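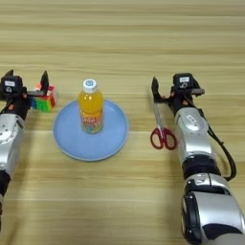 vkolar_home
Disagree with the oil people, sorry. Did my kitchen table with hardwax oil in April and I'm already looking at rings by every chair. Would go poly next time.

Dustpan16
What oil tho? And how many coats

vkolar_home
Two coats, thin. Arkero satin. Buffed off after 20 min like the can says.

Dustpan16
Two is light for a table that gets eaten on. I do 3 and then leave it alone for a couple weeks. No hot mugs, no wet cloths. Everybody skips the waiting part.

marnie_b
OP here, so my question kind of got buried. Pale top, stripy grain, tan and cream. Don't want it going orange. The last thing I finished was a pine shelf with oil-based poly and it went the color of a school bus in a year. Is oil going to do that too??

Tall_Pete
Any oil warms it up some. If you want it to stay pale go water-based. Done.

Dustpan16
or a white-tinted oil. Clilano makes one, so does Tallex. Tiny bit of pigment, kills the yellow. Looks like bare wood when its dry.

Tall_Pete
Looks like somebody wiped milk on it if you put it on heavy. Ask me how I know.

Dustpan16
So don't put it on heavy

grayscott
Used the Tallex white on a desk. Fine on the flat parts, blotchy where the old glue spots were. My fault, should of sanded more. Went to 120 and stopped. Can you sand spots out after or does the whole thing have to come off?

Dustpan16
With oil you can do spots. That's the whole case for oil. Ring shows up, scuff it, dab some on, buff, go eat dinner. With poly one bad scratch and you're doing the entire top.

vkolar_home
In theory. My dabbed spots are shinier than the rest of it. So now I have rings AND shiny patches

Dustpan16
Too much oil left on. Rub them with a gray pad.

vkolar_home
Will try. Not holding my breath.

marnie_b
OK but kids. Two of them. Markers, juice, glue. Does that change anything

Tall_Pete
Yes. Water-based poly, the floor kind, four coats. Light sand between. Mine's been through 23 birthday parties at least and it wipes clean.

loose_tenon
Floor poly on a table feels like a plastic tray to me. Had it, hated it, stripped it. Took forever – never again. But if it's kids then yeah Pete's probably right, I'd just use matte.

marnie_b
How long before you can use it for real

Tall_Pete
Light stuff next day. I wouldn't leave a placemat on it for a couple weeks. They stick.

grayscott
Jelínek has the floor stuff in small cans now btw, paid 30 for mine. Enough for a table with some left over

marnie_b
Ok that helps. Going to try the white oil and the matte poly on the underside, one each end, and see. Anyone know if poly goes over the white oil or is that asking for it?

Dustpan16
Asking for it. Keep them apart, put tape down the middle.

Vlasta Kolář
(same person as vkolar_home, on my phone, wrong login) gray pad took the shine down on one patch. The ring is still there. Still voting poly.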